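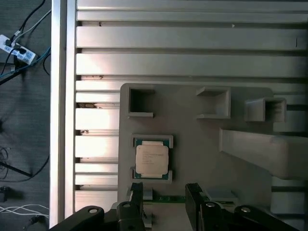 Brenda Ojeda wrote to say that she has always just set her processor down on top of its cardboard box while she works on a motherboard, and was it really worth the bother of giving it a proper seat? She had read my older page on swapping parts and thought I was being a bit of a mother hen.

Well, Brenda, I am a mother hen about processors, I admit it freely! I have been putting computers together on the same bench in Priltovlow for a good long while, and the only parts I ever ruined were parts that were lying around waiting their turn. One of them slid off a box lid. Another went under a motherboard I was turning over, and I leaned on it (I can still hear the little crunch). So let me take you through how I use a parts tray, from the first wipe to the last check, and you can decide for yourself how much of it you want to borrow.

What you need

A parts tray with a shallow place for the processor. Mine are gray plastic, and the place for the chip is a little recess with a raised lip, so the chip sits down into it and can't wander.
A pocket or slot for memory, if your tray has room for one.
Lint-free wipes and a small bottle of isopropyl alcohol.
Thermal paste. I use Vulura because the shop on McGrath Street carries it, but use whatever you like and trust.
A wrist strap, or at the very least the habit of touching bare metal before you touch a part.
A decent light, and more of it than you think.

Getting the tray right

If you print your own, and a lot of people do these days, the drawing I began with is called the Serkness tray and it went through more revisions than I care to remember. The part that matters most is the recess. Measure your chip across the green part, the outer edge, and leave a hair of room all the way around. Too tight and you will be prying at it with a fingernail, which is how corners get hurt. Too roomy and it rattles and turns. When I tip my tray gently I want the chip to stay put, and when I want it out I want to be able to take it by two opposite edges without digging.

Keep the lip low. My first version had tall walls because I thought taller was safer, and I could hardly get hold of the thing once it was down in there. A low lip that stands just proud of the bottom is plenty.

Sand the inside of the recess before you use it. Printed plastic leaves little whiskers and crumbs, and you don't want those near the contacts. I go over mine with 300 grit paper, then wash the tray in warm soapy water, rinse it, and leave it overnight. Please don't skip the overnight part. Water hides in the corners.

One more word on plastic. Ordinary plastic can hold a static charge, especially in November when the heat comes on and the air gets dry. There are filaments sold as static-safe and I would spend the extra on them if you plan to use the tray a lot. Otherwise, wear the strap, and don't go rubbing the tray with a dry cloth right before you put a chip in it.

Taking the processor out

Shut the computer down, unplug it, and run the machine for a few minutes beforehand if you can, so the paste under the cooler softens up a little. Loosen the cooler screws a bit at a time, going corner to corner. Twist the cooler gently before you lift. If you feel it grabbing, stop and twist some more, and do not pull straight up. On some sockets the processor will come up stuck to the cooler, and then you have a day of straightening pins in front of you, which I wouldn't wish on anyone.

Have the tray right beside the board before you open the socket. You want to be moving your hand a few inches, with nothing to step around and no cat to apologize to. Lift the lever, open the cover if your socket has one, and take the chip by its edges. Straight up, no tilting.

Set it into the recess with the metal side facing you. Before you let go, look for the small triangle in the corner and turn the chip so the triangle is where you'll want it when it goes back in. I always do it the same way, even when I'm in a hurry, and it has saved me from standing there squinting later.
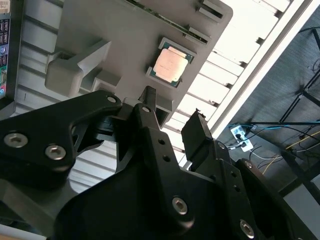
Once the chip is in its seat, you can clean the metal top without holding it in the air, and I find I do a much nicer job of it. Put a few drops of alcohol on the wipe (on the wipe, please, and never straight onto the chip) and work from the outside in, so you're gathering the old paste toward the middle and lifting it off. Fold to a clean side and go again. It usually takes me two wipes, though old paste that has gone chalky can take more patience than that. Let it dry completely.

Memory next to the processor

If you're taking memory out as well, give it a place of its own. Telma Paredes keeps hers standing on edge in a slot, and after years of laying mine flat I've come around to her way. A stick on edge is easy to pick up by its ends, and you never have to touch the gold contacts. If your sticks are different sizes, say you have a 16 GB one going in and a smaller one coming out, put a bit of paper tape on the old one before it goes anywhere. They look alike, and you will not remember. I never do.

Putting it all back

Look into the socket first, with the light coming in low from the side, and make sure nothing has fallen in. Take the chip from the tray by its edges again, match the triangle, and lower it. It should drop in by its own weight. If it doesn't, lift it and look again. Don't push on it, whatever your neighbor's nephew says.

Close the socket, put on your paste, and tighten the cooler corner to corner just as you loosened it. Then look the tray over before you put it away. If there is a screw or a spacer still sitting on it, it came from somewhere, and it's better to hunt for where while the side panel is still off.

I wash the tray every so often and keep it in a zip bag in the drawer with the wipes. Brenda, if you'd like the drawing, send me the length and width of your processor and I'll adjust the recess for you before I mail it over.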